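Recording demos by remote control: should the idle hand stay still?

Asked by Steltero, 2019-04-16

I'm steering a simulated two-armed humanoid through a sorting task: cylinders into a red tray or a blue tray. I have 70 recordings. The right hand does the gripping, but my left drifts about and the trained policy copies the drift. Do I throw them away?

2 answers

Figueiredo
Keep them. Freeze the left arm for the next batch and compare. Also pause before each release, 9 frames is enough for me.

Natanael Barbosa
Depends if you want handovers later. I leave both arms live but park the spare hand in the same spot each time. Mine waits by the rim of the blue tray, fingers partly open, while the right hand holds the cylinder up: 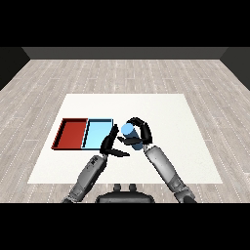

Plaltitz
Get a better headset. Mine was rubbish until February.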